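Twelve weeks of writing letters by hand

20/12/2021

I bought a box of writing paper in September, mostly because it was marked down, and I have now used up nearly all of it. I am so happy about this that I've told everybody I know, so it's your turn!

It started with a postcard from an old neighbor. She moved to the coast years ago and we had kept up the way people do, a thumbs up here, a birthday message there. Then this postcard came with a picture of a lighthouse on it and five lines in blue ink, and I kept it on the fridge for a week and read it every time I got the milk out. It was only about her tomatoes and a bad knee. But she had sat down and written it, and I wanted to send something back that wasn't a thumbs up.

My first letter was terrible. I wrote two sentences about the weather, asked how she was, and then stared at the rest of the page. I hadn't filled a whole sheet by hand since school, and my fingers hurt by the third paragraph. What got me going in the end was writing down what was going on while I was writing it - the dog next door, the soup I'd let boil over, the song that kept coming through the wall. She wrote back that she'd loved the soup part.

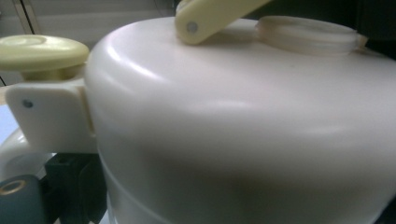 After that I made a list of people I owed a letter, and it was a long list. An aunt, two friends from my first job, my old piano teacher, a cousin in the army, the couple who let me stay with them when my apartment flooded. I decided on two letters a week, and I've mostly kept to it. Some weeks it was one. Once it was four, because it rained the entire time and I was having fun.

A few people have asked about supplies, so let me get that out of the way. The paper is Kostier, the plain cream kind without lines. It's thick enough that you can write on both sides without the ink showing through, and I put a lined sheet underneath so my rows don't slide downhill. The pen is an Azevedo rollerball that I've had forever. I tried a fountain pen as well, a cheap Skesance, and I really wanted to be a fountain pen person, but I'm left-handed and drag my hand through everything. My aunt got a page that looked like it had been out in a storm. She said it had character!

I write first thing, before I look at my phone, and that has made more difference than any pen. If I leave it until the evening I'm tired and I start telling people I'm tired, and who wants a page of that? In the morning I've got things to say. I give myself until the page is full and then I stop, even in the middle of a story. You can always finish it in the next one (my cousin has been waiting three weeks to hear how the thing with the raccoon ended, sorry).
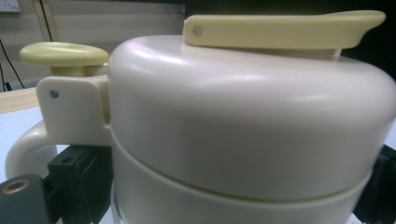 The cream carafe with its yellow lever, up close.

What surprised me is how different the letters are from each other. On the phone I tell the same story to everybody, and by the third time I'm bored with it myself. On paper I can't seem to do that. I tried copying a funny bit from one letter into another and it came out flat, so I crossed it out and told my piano teacher about a concert instead, and then about practicing scales in her front room while her cat sat on the pedals. I had forgotten all about the cat until the pen got there.

I also keep a small notebook of who I wrote to and what I told them. This sounds fussy but you need it. Answers take a while, and when one comes in saying "I completely agree with you about the bridge," you want to know what you said about the bridge.

I put a short note about all this on the Vurkovura message board, where a bunch of us talk about pens and stamps and so on, and the answers were lovely.
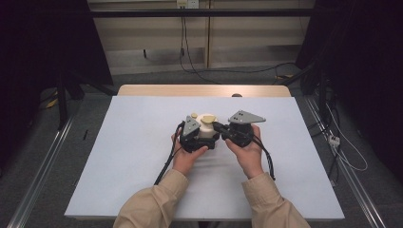
One reader wrote that she'd started the same way with her brother and was now on letter 181. They don't agree on much, she said, and on the phone it always turned into a fight, but a letter takes long enough to write that she has usually cooled off by the second page. Her advice was to keep every envelope, for the postmarks.

I love that, and I have started keeping the envelopes. They're in a shoe box with the letters still inside, in the order they came. Not everyone has written back, and that's fine. One friend called me up instead and read my own letter to me over the phone, laughing, and we talked for two hours. 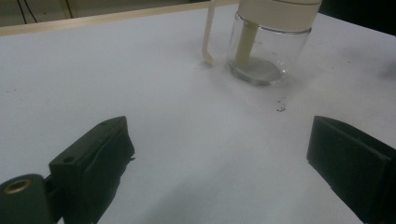
Glass jar, cream lid, lots of white table.

Next up are the New Year letters. I want to do a longer one for each person on the list, two full sheets, and I've bought nicer stamps for them. I also need more paper. If you've used something thinner than the Kostier that doesn't feather, please leave me a comment, because the overseas ones are getting heavy and I paid extra on the last two.

And if you'd like to try this yourself, pick one person and tell them what you had for breakfast. It's a perfectly good way to start a letter, and mine to my aunt this morning opened with toast.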